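Print this page | E-mail this page
Last updated: October 2021

Speaker notes - "Why Your Street Has That Name"
Fliltcombe Local History Evening, main room

Wait for the coats to settle. Start without saying hello.

Open with the letter. A man on Boneck Street wrote to the town asking who Boneck was, and the town wrote back to say it would look into it. Pause. That was in 1953. The file is still open.

Introduce self, short version. Skip the part about graduate school, it has never once helped.

Main point, say it slowly: most street names were picked by a tired person with a deadline. We want heroes and battles. We mostly get the developer's daughters. Ask who lives on Linda, Carol or Joanne. Hands will go up. Let them look at each other.

Next, the tree streets. Elm, Oak, Chestnut, Walnut. The surveyor's notebook lists what he cut down to lay the street, so in a way the names are a casualty report. Don't push this joke if the parks people are in the front row.

Magyar Lane. Everyone has been told there was a Hungarian settlement out there. I looked for it for two summers. There was one Hungarian. He sold eggs, he left after six years, and he seems to have been annoyed the whole time. Read the bit from his letter to the county about the drainage. Do the voice only if it's going well. 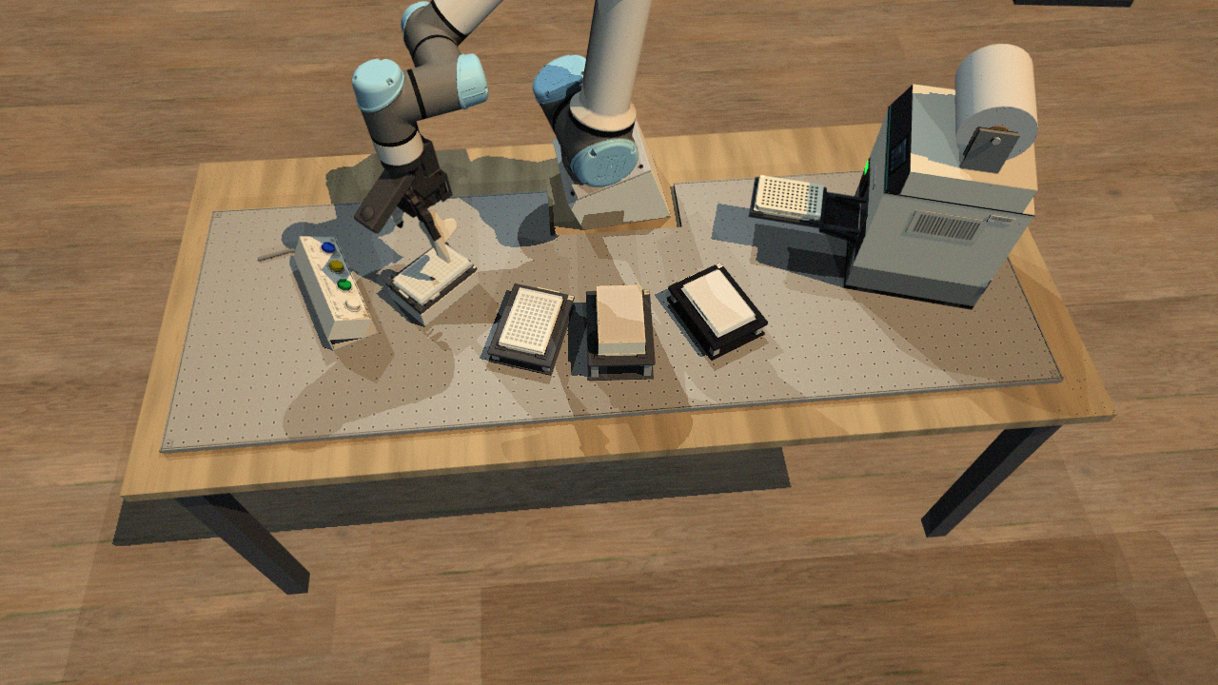 Somebody will bring up Sulitell Court at this point. It isn't Native, it isn't Latin, and it isn't a saint. Nélida Garrido found the plat map, and on it the word is "Sutliffe" with a coffee ring over the middle. The sign shop did its best. Give Nélida full credit and point to her if she came. If she's standing by the cookies, point to the cookies.

Water here.

Renaming. Keep this fair, there are people in the room on both sides and they share a parking lot. There are 3 steps on the town form: petition, hearing, vote. Mention that you also have to tell the fire department, which the form leaves out. Tell the story of the block that was two names at once for a whole March, and the sofa that was delivered to neither.

If running long, drop the part about numbered streets. If running short, also drop it, it's dull.

Finish with how to look up your own street: the plat books, second floor of the county building, ask for them by year. Bring a pencil, they take pens away at the desk.

Questions. Repeat each one for the back row. If it's about snow plowing, say I'm only here for the names.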